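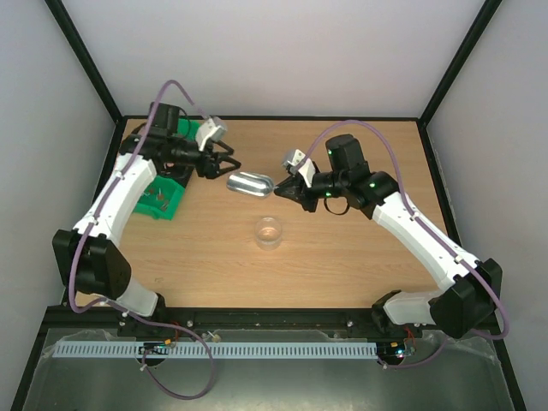

Rasmus Mockus wrote in to say that a scoop should never be trusted as a measure, and that anyone filling small containers ought to be weighing every one. He has a point for powders. For beans and rice I still think he is overdoing it.

My own tests used the long trough type of metal scoop, the kind with a rounded open end. Filled level, mine holds 100 ml by the water test. The trouble is that level is hard to define on a trough. Rice slopes away at the open end, and the slope changes with the angle of the handle. Over 29 scoops of long-grain rice the heaviest and lightest differed by 4 grams. Flour was much worse and I stopped recording it.

Small round clear containers have the opposite problem. The contents are easy to judge by eye, but the mouth is narrow compared with the scoop, and a fast pour goes over the rim. I tilt slowly and keep the rounded end low, just inside the far wall. A tap on the side settles the rice and usually makes room for a little more.

The Nornetti tubs stack better than the Painemal ones, though the Painemal lids fit tighter. I have kept both.

Flour goes on the scale from now on - Rasmus can have that one. Lentils are next, once I have washed the tubs.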